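To: pradcombe-hoops list
Subject: Re: [pradcombe-hoops] Road trip write-up, plus seats on the bus

> Sorry if I missed it, but did anybody post a real recap of the
> road trip? I only caught the fourth quarter at Trutaver on the
> radio and the signal kept dropping out. Also, is the bus to
> Flekis still on, and what does it cost now? Last year it was
> less than gas money.

Yes to all of it! I made all three games and I'm still hoarse, so let me type while I can't talk.

First one was Kuzmenko, and if you only looked at the final you'd think it was comfortable. It wasn't. We were down nine at the half and couldn't get a rebound to save our lives. Then the second unit came out for the third quarter and ran that little high screen over and over (the same one they ran all through preseason when we all complained about it) and Kuzmenko just never figured out who was supposed to switch. Four straight trips, four layups. I have watched this team since the old gym had the stage at one end and I don't remember a better quarter on the road. We finished with 46 points in the paint, which the guy running the scoreboard read out to us because he was as surprised as we were.

Trutaver was the loss, and I'll take it. They're big, they're patient, and they shoot free throws like it's nothing. We were within two with a minute left and got a clean look from the corner, and it went halfway down and came back out. Same shot falls nine times out of ten in our building. What I liked was the defense. Our guards picked up full court the whole second half and their point guard was bent over with his hands on his knees by the end. If we see them again in April, I like our chances. 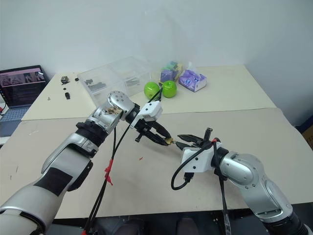 Two arms, with a small gold-colored piece in the left gripper.

Then the third game, the afternoon one against Flekis at the neutral site. I'd been told 200 people would be a good crowd for a 1:00 tip and there were 300, easily half of them ours, and the noise when we opened with three steals in a row was something else. Our center had 29, a career high, and it was the quietest 29 you'll ever see. Putback, hook, two free throws, putback. I was keeping a scorebook on my lap and had to go back and add it twice. By the time Flekis started sending a second defender we were already swinging the ball out to the wing for open threes.

A few odds and ends from the trip:

The turnovers are better. Still too many on the inbounds play under our own basket, and I'd love to see them scrap that one completely and start over, but the lazy crosscourt passes are gone.

The bench was standing the whole time. I know that doesn't show up anywhere but it was fun to sit behind.

Trutaver has moved the visitors' section to the far end, up the ramp past the concession stand. If you go in by the main door you will end up in the middle of their pep band. Ask me how I know. (The trombones were very nice about it.)

The nachos at Kuzmenko are still the best in the league and I will not be taking questions.

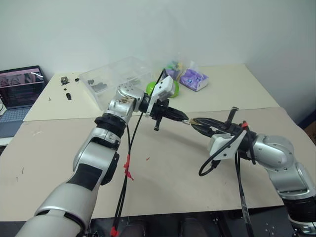 Both arms over the beige tabletop, small brass-colored part where the grippers meet.

Now, the bus. It's on! Same company as last year, leaving from the north lot in Pradcombe at 3:30 and coming back as soon as everybody's aboard after the game. It holds 46 and there were still seats open this morning. The price is the same as last year too, as long as it fills up, so bring a neighbor. Reply to me off list with how many seats you want and whether you need to sit up front. Kids are fine, coolers are fine, cowbells are fine once we're inside the gym and please not one minute before.

Tip is 6:00. Flekis will have had a whole week to stew about that last game and their gym is tiny and loud, with the front row practically on the baseline, so it'll be a completely different night. I'd expect them to double in the post right from the start. That means our wings have to hit shots early, and they looked plenty ready in warmups the last two times out.

One more thing, to whoever asked a while back about the old scorebooks: I have three seasons' worth in a box in my hall closet and I'd be happy to bring them on the bus. There's some great stuff in there, including a triple overtime game where I ran out of columns and finished on the back of a pizza receipt.

See you in the north lot. Wear the green!

--
pradcombe-hoops mailing list
To leave the list, send a blank message with "unsubscribe" as the subject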